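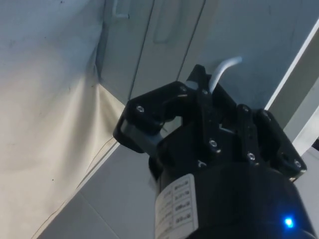
A three-finger gripper at the cabinet doors.

About Miklow

We try out robot hands for people who have to choose one! Geum-ok Jin and Pallavi Nautiyal started Miklow with 2 arms and a long list of questions, and we still love a good side-by-side test. Grippers, cameras, controllers, bring them on.

Every gripper gets the same household jobs (drawers, lids, cloth) and 500 tries before we write a word about it. Pallavi runs the arms, Geum-ok picks the camera spots, and they argue happily over both.

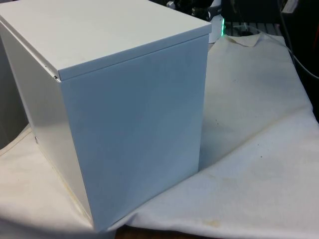 The lidded white box, one of our standard test objects.

Cloth is our favorite troublemaker. A finger that does fine on a drawer can be hopeless with a fold, and we want to know why. Our Plullow tests compare 6 finger shapes on fabric alone, and the notes are free to read.
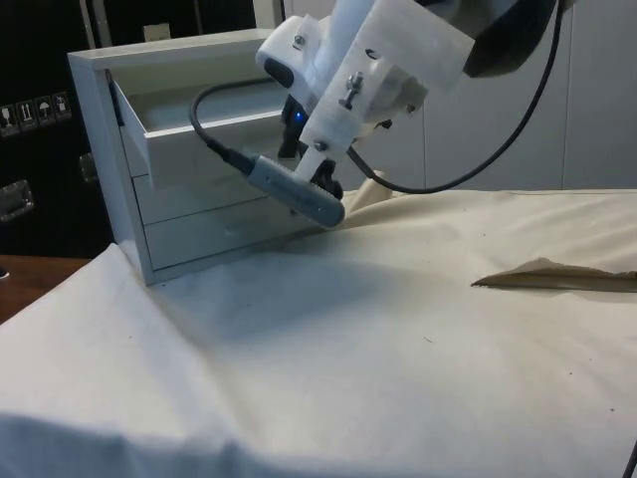
Come and see us

The lab is open to visitors every September. Bring your own gripper if you have one!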